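Smaranda Mocanu
Aug 6, 2021

I've been making marmalade for a few years now and people keep asking me the same questions in replies, so I'm putting the answers in one thread. Mute me if you don't care about jam.

First one is always which oranges. Seville if you can get them, and where I live in Rivdale you can get them for maybe three weeks in winter. The rest of the year I use ordinary eating oranges and add lemons. It comes out sweeter and softer. It's still marmalade.

My usual small batch is four oranges, two lemons, water to cover, and sugar by weight. I weigh the fruit after it's cooked and drained, then use the same weight of sugar. Older recipes want double. I've tried double and I couldn't taste the fruit.

Thin skin matters more to me than juice. A thick-skinned navel has a lot of white under the peel and the white stays chewy. Pick up two oranges the same size and take the heavier one.

Scrub them. Supermarket fruit is often waxed and the wax ends up as a film on top of the pot. Hot water and a stiff brush, then dry with a towel.
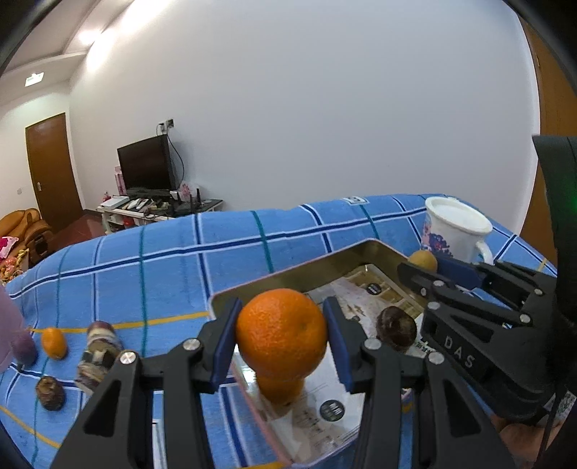 I cook the fruit whole. Put it in a lidded pot, cover with water, simmer for two hours or until a skewer goes through the peel with no push. Then let it sit in the water overnight. You can slice first and cook second, and plenty of people do, but raw peel is hard on my wrists.

Next day: halve them, scoop the insides into a sieve, press hard with a spoon. What comes through is cloudy and a bit slimy. Keep it, it's most of your pectin. Seeds and membranes go in the compost.

Slice the peel however you like it. Bjarke Mikkelsen, who got me into this, cuts his so fine you can almost read through it. Mine are matchsticks on a good day and chunks by the time I get to the last orange.

Peel, pulp, and the cooking water all go in the wide pot. Add the sugar and keep the heat low until you can't feel any grains on the bottom with a wooden spoon. Only then turn it up. If you boil it early the peel goes tough and it won't recover.

Setting point is 220 F at sea level. Rivdale is only 300 feet up so I don't adjust. If you're in the mountains, take off two degrees for every thousand feet.

I also do the cold plate test, since my thermometer has lied to me before. Saucer in the freezer, drop of marmalade on it, wait a minute, push it with a finger. If it wrinkles, stop cooking. Take the pot off the heat while you test or you'll go past it.

If it doesn't set: wait. Marmalade can take two days to firm up. I once reboiled a whole batch that would have been fine and ended up with something close to toffee. We ate it, but with a knife and some effort.

Let it stand 15 minutes before you fill the jars. Otherwise all the peel floats to the top. Stir once, gently, then ladle.

Jars – I use the half-pint ones with new lids every time. Ten minutes in a boiling water bath. I'm not going to argue about the upside-down jar method in the replies again, please read your local extension office's page on it.

Somebody asked how much I make. I write it down, so I can tell you: 158 jars last year, and 135 the year before that. Most of it goes to the church sale in Prunau and the rest goes to family whether they want it or not.

Things I've added that worked: a spoonful of whiskey right at the end, fresh ginger grated in with the sugar, one cardamom pod per jar. Things that didn't: rosemary (tasted like floor cleaner), and brown sugar for the full amount. A quarter brown is okay.

It keeps a year in a dark cupboard. After that it gets darker and a little flat but it's good in a cake, or brushed on ham. Once it's open, put it in the fridge.

I'll be making a plain orange and lemon batch again in September and will post the weights when I do. If you have a grapefruit recipe that isn't too bitter, send it – mine has failed twice.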